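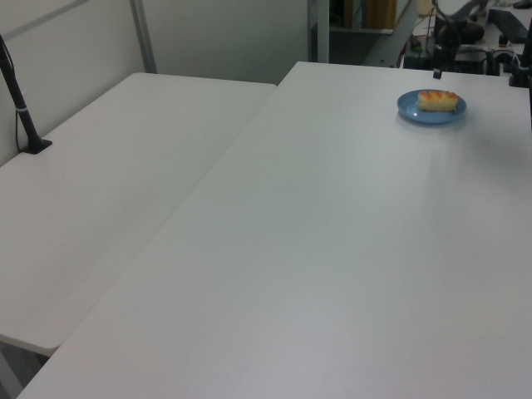

Print this page | E-mail to a friend
116 shares | 3 comments
Search reviews

Grumby kitchen helper by Limik: can it do the chores yet?

I so wanted to love the Grumby! Mine had a whole March of breakfasts to prove itself, and bless it, it can carry a pastry to the table (slowly – 21 seconds on a good morning). Wiping up crumbs, though, it makes a proper muddle of, and I've gone back to my old cloth. Lovely quiet motor, mind you. I'd wait for the next one.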